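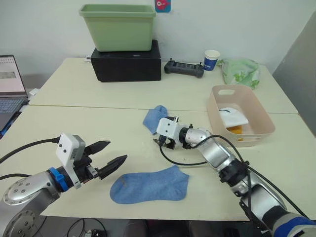
Landeg, 7th June

How to darn a sock (quick version)

Winter socks are out of the drawer and half of mine have heels you can see daylight through. Had a few emails asking how I do it so here goes, typing this while the soup's on.

What you need
Darning needle - long, blunt, big eye
Wool or wool/nylon yarn, near enough the same thickness as the sock
Something round to stretch it over. Mushroom if you own one. Old light bulb, an orange, a small jar, all fine
Small scissors

I use the Roven sock yarn from the shop in Willell. $5 a card, lots of colours, lasts ages. Don't use sewing cotton, it cuts through the knit and you're back where you started.

Step 1
Wash the sock first. Dry it flat. Please.

Step 2
Turn it right side out, pop the mushroom inside, hole on top. Snug but not stretched tight. Too tight and the darn goes baggy later. Hold the sock underneath with your spare hand or put a rubber band round it.

Step 3
Trim the really fluffy bits only. Leave any good loops alone.

Step 4
Start well outside the hole, a thumb's width or so, in the solid part. No knot, you'll feel it in your shoe. Leave a tail. Little running stitches up, then back down right beside the first row. When you get to the hole go straight across it and pick up again on the other side. Leave a tiny loop at the end of each row becuase wool shrinks a bit.

Step 5
Turn the sock sideways. Now weave. Over one, under one, next row the opposite. Push each row up against the last with the needle tip. A fair sized heel takes me about 40 minutes, less with the radio on.

Step 6
Tails through to the inside, weave in, snip. Done.

Thin but not holed yet? Do it now. Same running stitches over the thin patch, no weaving needed, five minutes tops.

Colour - match it or go the other way completly. Grey on grey is hard to see at night so I go bright.

First wash in cold, gentle cycle, no dryer.

Jumper elbows are a different job, doing those in September. The old Savau pattern sheet for bed socks is still on the downloads page if you'd sooner knit a new pair.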